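Rapport d'avancement - atelier « coin cuisine », deuxième période
Projet soutenu par la fondation Ellden, mené par l'association Zinbridge

La période écoulée, d'octobre à janvier, a servi à équiper l'atelier et à tester les premières séances du petit-déjeuner. Sur les 1680 euros prévus pour le matériel, tout est engagé à l'exception du poste rangement, reporté au printemps. Le fournisseur Vanhove a livré en deux fois, ce qui a décalé l'ouverture à novembre.

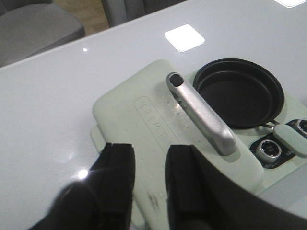
Le choix des appareils factices a été arrêté avec les animatrices après un essai de deux modèles. Nous avons retenu l'appareil vert menthe, avec sa poignée argentée et sa poêle noire à manche du même vert, facile à distinguer sur une table blanche. Une petite trace sombre se voit sur le dessus ; nous la signalons pour l'inventaire, sans demander de remplacement. Le nettoyage après chaque séance est inscrit sur la fiche de salle.

Les séances durent 40 minutes et suivent toujours le même ordre : mise en place, préparation, service, rangement. À ce jour, 28 enfants y ont participé, pour la plupart deux fois. La mise en place prend encore trop de temps et nous avons réduit le nombre d'objets sortis au départ. Le service des tartines est l'étape la mieux suivie, y compris par les plus jeunes.

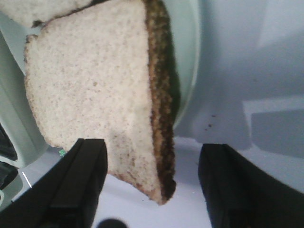

Pain de mie à croûte brune et vaisselle vert menthe, étape du service.

Reste à faire avant la prochaine échéance : acheter les bacs de rangement, terminer le livret Prorolum destiné aux familles (texte relu, mise en page en cours) et imprimer 100 exemplaires. Le devis d'impression dépasse la ligne prévue. Nous demandons donc l'accord de la fondation pour y affecter le solde du poste transport - sans changement du montant total. Une réponse avant la fin février nous permettrait de distribuer le livret dès la reprise des séances.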